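Home Organization, Unit 4: Clearing a Work Surface

Okay, so last time we got stuck on drawers, and I promised we'd do tabletops. My rule is simple (Begoñe Lorente taught it to me back in December): pull the little stuff together first, decide later! Don't sort while you gather.

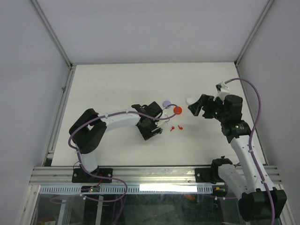
Once your small things are in one group, leave the rest of the surface bare for a bit. I know, it's tempting to start spreading out again. For homework, try it on your own desk and read page 111 of the Rosales handout.

Related
Unit 3: Drawers
Unit 5: Shelves and Corners

Comments
Tsutomu Ogura: Does a nightstand count?
Marta: Mine took 13 minutes, so happy with it!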